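Why a slow robot at home is worth the trouble
By Yamuna Kurup
19 December 2021

My neighbour Wendell Szabo asked me last week why I spend my evenings teaching an arm to do what his granddaughter does in one minute. It was a fair question and I did not answer it well, so I try again in writing.

Most people who build a robot at home begin with a clean table and one block. I did the same. The arm picked up the block 500 times and I was very proud. Then I understood that I had built a machine for a table which no family has. In a real home, toys live in a pile, and there is always some cloth on top. 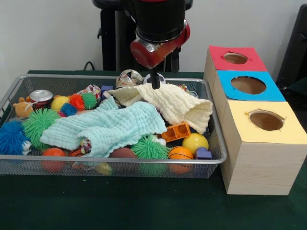
Cloth is the hard part. A ball stays a ball when you touch it, but a cloth takes a new shape every time, and it hides what is under it. My notebook has 1693 attempts in it now. In 181 of them the arm took hold of a cloth when I wanted a toy. I do not feel ashamed of this number - it taught me more than the clean table did.

Divya Raju, who shares the workshop in Geltport with me, believes we should wait until the big companies sell a finished product. I respect her opinion, but I disagree. If we only buy, we will get machines made for tidy houses, and we will be asked to tidy before they can help us. I would like my neighbours to know how such a thing fails before they pay for one.

Wendell is coming to the workshop after the holidays, with his granddaughter. She is seven, and she has already told me that my arm is too slow.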